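Notebook, two-arm cell
2018-05-28
4 min read

Goal for this session: start the kitchen items set for Urkel. The block stacking set is closed and copied over, so everything from here goes in a new folder. Target is 70 good episodes before we change the object list.

Warmed up both arms, ran the homing routine twice. The left arm came up with a small offset on the wrist joint again. Re-zeroed it and the offset went away. If it comes back a third time I want to pull the cover and look at the encoder plug.

Layout for the first block: cup to the rear, ball to the right of it, tray nearer the front with the yellow wedge on it. Front part of the table stays clear so the arms have somewhere to back out to.

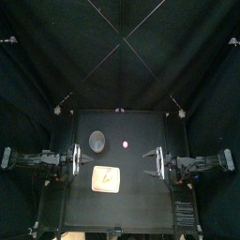 Urkholm Manipulation Group / Data Collection

Task text for this block is "put the ball in the cup." Right arm picks, left arm steadies the cup. The wedge and tray are distractors and should not be touched. If an operator bumps the tray, keep the episode but tag it "contact", don't delete it. We lost too many useful near-misses last time by deleting.

Settings: episode cap 60 seconds, grippers at the low force setting. I tried the middle force setting first and the cup squeezed out of shape and popped loose. Low is enough.

Notes from the first block:

- Operators start moving before the tone. The first part of those episodes has to be trimmed by hand. Added a longer countdown.
- The ball rolls if the right gripper comes in low. Coming in from above works better but takes longer. Left both styles in, the model should see both.
- Cup start position was too much the same from one episode to the next. Wrote a short list of offsets and taped it next to the keyboard. Please use it in order and don't pick your own favorites.
- Two episodes had no right wrist video. The recorder did not complain. Check file sizes before moving on.

Total on disk for the project is now 354 episodes counting the old blocks. Of the kitchen items, 73 recorded, of which I would keep 60 without thinking about it. The rest need a second look. So we are short of the 70 and will have to go again.

Next block is the egg, one object on the table and nothing else. Task text "pick up the egg and hand it over." The handover is where the last model was weakest, it let go with the first arm before the second one had closed. 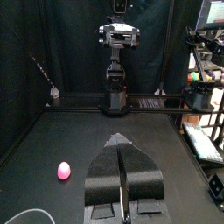
Entry by the Macedo bench, Urkholm

Wrist view is good enough to use. The egg shows up well against the dark table and the far arm is in view with its gripper, so the handover should be readable from this camera alone. What I don't like is the right side. There is a gap past the curtain and the monitor and the next bench are in the picture. The Zodberg people trained on footage like that and their policy got worse when somebody moved a desk. I would sooner pull the curtain across now than crop everything later.

Start pose for the egg: upright, narrow end up. It falls over easily if the table gets knocked. An episode that begins with it lying down is fine as long as the tag says so.

Handover rule for operators: close the second gripper, count to two, then open the first. It feels slow with the leader arms in your hands but the January set had no pause at all and we could not label where one grasp ended and the other began.

To do:
- extend curtain on the right side
- recorder should stop with an error when a camera drops
- finish the cup block, ten more good ones
- order spare fingertip pads
- ask for a second egg in another color

Egg block is set up and waiting on the curtain. Backup is running to the Urkel drive, leave the machine on.

Last updated: same day, after backup was started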